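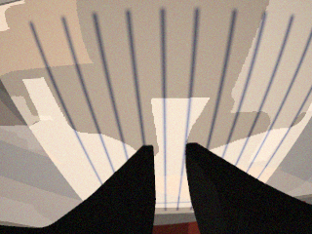
FAQs – Tarnton Robotics Club, Simulation Group

I get the same emails every term, mostly from parents, sometimes from students who've had a look at our page and can't tell if they'd like it. So I've put the usual questions in one place. If yours is missing, write to me and I'll add it. Last updated Wednesday, June 23, 2021.

Is this the group that builds robots?

Sort of! The club has two halves. The workshop group, run by Ginevra Ferraro, does the soldering and the bolts and comes home with oily sleeves. My lot do everything on screen. We have a simulated arm with a two-finger gripper, we give it something to deal with, and we write the code that tells it what to do. You can belong to both if you've got the time, and a few people do.

So the picture at the top isn't a photo?

No, it's a render from the simulator. The two black shapes are the gripper fingers, and the pale thing with dark lines running across it is the surface they're reaching over. I get asked about the lines a lot. They fan out towards the top and close up towards the bottom, and our students spend a fair bit of time arguing about which are lines and which are the edges of shadows. The shadows have hard, slightly jagged borders, so it's a fairer argument than you'd think.

Why are you so keen on shadows?

Because they ruin everybody's first program. Nearly every beginner writes something that looks for dark pixels and calls them a line, and then a patch of shade turns up and the poor program loses its mind. In the second half of term we spend whole sessions on it. Try a different threshold, look at colour as well as brightness, check whether a thing stays thin along its length. I love those sessions. Natalina Fontana, who teaches them with me, says I go on too long, and she's probably right.

Do I need to know how to code?

For the autumn group, no. We start with changing numbers in a script that already works, and you'd be amazed how far that gets you. For the summer project group, yes, a little – loops, functions, and being able to read an error message without closing the laptop.

How old do you have to be?

Year 9 and up. We've had younger ones ask very nicely, and I've had to say no, as the hall rules are the hall rules. Renzo Fiore runs a lunchtime coding club for Years 7 and 8 that's a good way in.

When and where do you meet?

Tuesdays in term time, in the computer room at Windell Hall, 6 till half past seven. Come in by the side door as the front one gets locked. We stop for the Christmas holidays in the middle of December and start again when school does.

What does it cost?

£30 a term, which covers the room and a share of the server. If that's a problem, tell me or Natalina and we'll sort it out quietly. Please don't stay away over the money.

Do I need my own computer?

You don't. The machines in the room are set up and the heavy rendering happens on the server. If you'd like to work at home, you'll want something with a decent amount of memory. My own laptop is ancient and it copes – slowly, with the fan going like a hairdryer.

Do you go to competitions?

We do the Devon schools day in the summer, in the simulation category. Each team gets a task in the morning and hands in its code by mid-afternoon, and then the judges run it on scenes the teams haven't seen before. It's a brilliant day out and quite loud. Teams are 2 or 3 people. You don't have to enter, and plenty of our regulars would sooner not.

Can I see what last term's group did?

Yes, there's a folder of project write-ups on the club drive. Start with Annunziata Sorrentino's, which is very readable and has all her wrong turns left in. The shared picture set is there too, 1411 renders at the last tidy-up. Please copy the files before you fiddle with them!

My run crashed and I've lost my work. Help?

Look in your autosave folder first. If it isn't there, email me the name of your script and the time it fell over, and don't start another run until I've replied.

Who do I contact?

Me, Ornella Dal Bello, through the form on the contact page. I answer most evenings, apart from Tuesdays, when I'm at club.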